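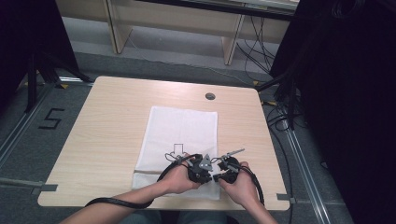
Figure 4. White cloth folded and laid lengthwise on a square table, with an arrow in outline and a scribble below it.

4. Cloths that have been drawn on

4.1 What was kept and what was thrown out

The Naltby inventory holds 3,323 records of coverings on work tables. A covering is anything flexible that had been put on a tabletop and left there long enough to be recorded: tea towels, offcuts of sheeting, proper tablecloths, felt, and in one memorable case a shower curtain folded in four. Of these, 185 carry a mark drawn on the cloth by hand. Printed patterns, woven stripes and laundry labels were left out. So were stains, after a long argument about a coffee ring which one reader held to be deliberate.

The records come from shared work rooms at Lallon and Riment, where the tables belong to the building and the cloths belong to whoever last laid them down. This matters for what follows. A table in such a room is hard to change. It is ordered through a catalogue, arrives flat, and remains until someone in a distant office retires it. The cloth on top is the part of the furniture over which the person sitting there has any say, and people seem to have taken full advantage.

Two readers went through the marked cloths separately, using the Sæther scheme, which sorts marks on household textiles into letters, numbers, outlines, pointers and what it calls "residual line". The scheme was drawn up for kitchens. It copes well with initials on a tea towel and badly with almost everything we gave it.

4.2 Arrows

Arrows ought to be the easy class. An arrow has an end, the end points somewhere, and a reader can write down where. We had planned to record direction with respect to the table, and found in the first morning that this requires the table to have a front. Square tables are unhelpful here. A rectangular desk generally gives itself away by its long side, but a square one looks the same from all four, and its front is simply the edge at which somebody has sat down.

We therefore took the sitter's edge as the front wherever a sitter was present, and the cable grommet as a fallback where there was none. The fallback rests on the idea that furniture makers put the hole at the back. In Figure 4 both rules give the same answer, with the sitter at one edge and the round dark grommet towards the other, to the right of the cloth's upper end. We were so pleased by this agreement that we went looking for more of it, and were punished. In the smaller room at Riment the tables have been turned so often that a grommet says nothing except that a cable was once expected.

With the front settled, the arrow in Figure 4 points away from the sitter. It is drawn in outline, in thin black lines, with a rectangular stem and a wider head. Outline arrows take longer to draw than the single-stroke kind and carry no more information, so we coded them apart, on the suspicion that they come from a different mood. A stroke arrow is made by someone who wants a thing to go over there. An outline arrow has had some thought given to its shape, and the thought may have lasted longer than the need for the arrow.

What any of them point at is another matter. The Sæther scheme has a field for "object indicated", which in a kitchen might be the bread bin. We filled it in faithfully for the first batch and then stopped, having noticed that our entries had turned into a list of walls. A cloth can also be turned round. An arrow on a cloth is fixed to the cloth and to nothing else, and whether it indicated something at the time of drawing, under another arrangement of the table, cannot be read from the mark. We now leave the field blank and feel better for it.

4.3 Residual line

Below the arrow in Figure 4 is a small looping scribble. The scheme would have us enter this as residual line, meaning line left over once the meaningful marks have been accounted for. We did so, with misgivings. Scribbles of this sort turn up beside more careful drawings often enough that "left over" seems rude. Three readings were put forward during coding: that the scribble is a pen trial, that it is writing abandoned early, or that it is what a hand does while its owner listens to somebody else. None of these can be told from the others by looking. The third was the most popular, particularly with those of us who had sat through the coding meetings.

A practical difficulty is that drawn marks are rarely seen whole. People work on top of them. The arrow in Figure 4 is partly hidden by the equipment in use, and the scribble continues towards the left hand, so that we can say where it begins on the record and should not say where it ends. Early on, one reader completed such shapes from imagination, producing some very handsome arrows. The rule adopted afterwards is that a mark is coded from what shows, and a partly covered mark keeps its class only if the visible portion would have earned it unaided. The Figure 4 arrow passes. Several "possible letter K" entries did not, and have been returned to the residual class from which they came.

4.4 Folds

Folding was meant to be a minor variable. It has its own field, with the permitted values "folded", "flat" and "other", and by the end of April "other" was winning. The trouble is that few cloths are simply one or the other. A cloth may be laid flat with the lines of its last folding still across it, or folded to a width that suits the table and then pulled about until the layers part company.

The folded cloth in Figure 4 was coded as a runner, a term borrowed from dining tables, where it denotes a strip laid down the middle for appearance. It does run down the middle, from the upper part of the tabletop towards the front edge, and leaves the wood-grain surface bare to either side. Its edges are uneven where the fabric overlaps, and it is slightly creased, with a horizontal fold line near the lower third. None of that would be allowed on a dining table in front of guests. On a work table it is well above the average of the inventory, in which the commonest remark under "condition" is a single tired word.

Folding bears on the drawing in a way we had not allowed for. A mark may be made before a cloth is folded or after, and the order changes what the mark can be said to belong to. A drawing made on the open cloth belongs to the whole piece, and shows on top only because the folding happened to leave it there. A drawing made on the folded cloth belongs to the strip. Where a line crosses a fold and breaks, the order can sometimes be worked out. Where the drawing sits clear of any fold, as most small ones do, it cannot, and the field reads "unknown". It reads "unknown" a great deal. We considered unfolding the cloths to find out, but the terms of access at both Lallon and Riment were that nothing on a table should be moved, and we had already been spoken to about the shower curtain.

There is also the matter of what lies on the inner faces. A folded cloth shows one part of itself, and our 185 marked cloths are strictly those marked on the part that showed. The true figure may be larger. Somewhere among the cloths coded as plain there are presumably further arrows, face down, pointing confidently at the tabletop.

4.5 Whether a marked cloth stays put

We had expected marked cloths to be treated as spoiled and taken away sooner than clean ones. Two follow-up visits were made to test this, and the result is a muddle. Some marked cloths had gone and some clean ones had too, often replaced by others of the same sort, so that we could not always tell a replaced cloth from a washed one. In the larger room at Lallon a cloth bearing a carefully drawn rectangle had been turned through a right angle and a second rectangle added. We coded this as a revision. The other reader coded it as a second rectangle, and the disagreement is preserved in the data.

For coverings where the mark plainly divides the surface, the case for purpose is stronger, and these are taken up in Section 5 together with tape.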